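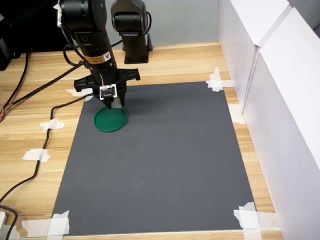
One reader wrote in after my last post to ask whether the Ritoteck kit is worth the money if you already own an arm and only want the gripper, and whether you can buy the little sensor board separately or have to take the whole box. Good questions both, and I've been meaning to write a proper review anyway, so let me answer them the long way around. (If you want the short way, it's yes to the first one and sadly no to the second.)

8 min read

April 13, 2025

I ordered my kit in October, from the small Ritoteck shop in Trurnotmont, and it came well wrapped, with a printed booklet I have since read more often than most novels on my shelf. You get the gripper body, a pair of fingers, the small white board that mounts on the front, a length of red-and-white wire, a bag of screws and a license for Panik, the software that runs it all. What you don't get is an arm, a table, or any advice about where to put your cables. Mine are held down with white tape, and so is the mat, and I have stopped pretending I'm going to do it more nicely one of these days.

Putting the thing together took me one long evening and a pot of tea. The booklet is clear on the mechanical side and gets rather shy once wiring comes up. My advice is to leave more slack in that thin wire than the drawing shows, so it can make a nice easy loop up the side of the arm. I pulled mine too snug the first time, and the connector popped off the moment the wrist turned. No harm done, but I did say a word or two to an empty house!

Then there's Panik, and I have to say I've grown very fond of it. You move the arm by hand to where you want it, save the position, and go on to the next one, and after a while you have a whole little routine. The free version keeps 40 positions, which sounded stingy to me until I noticed how few I use. The paid one keeps 1000, and I can't imagine what I would do with them all. Menus are plain, the buttons are big, and the stop button stays put no matter which page you've wandered off to.

My favorite test piece is a flat green lid with a raised rim. It's a humble sort of thing, but I'd recommend something like it to anyone trying out a gripper, as a shallow disc is so much fussier than a block. Come down a hair too low and the fingers press on the mat, a hair too high and they close on nothing at all and sail off looking pleased with themselves. With the force set at 2 I lost the lid on almost every try. At 8 it held well, and I've left the setting there ever since.

Before this I had the Sarkar gripper, and I still think kindly of it. It was lighter and a good deal quieter, and the fingers came off without any tools, a thing I miss every time I go hunting for the hex key. But it had no sensing on it whatsoever, so you were always guessing, and the Ritoteck board does take a lot of the guessing away. It isn't perfect. Very shiny things confuse it, and I wish it had a cover of some kind, sitting right out there on the front where a clumsy sleeve could catch it.

So, back to the letter. If you already have an arm, do check the bolt pattern against the drawing in the booklet (the shop will send you a copy if you ask), and then I'd say go ahead. As for buying the board on its own, I wrote to the shop and they told me it's only sold with the gripper for now, though they were very nice about it. I'm going to try the longer fingers next, once I've found a good place for that hex key.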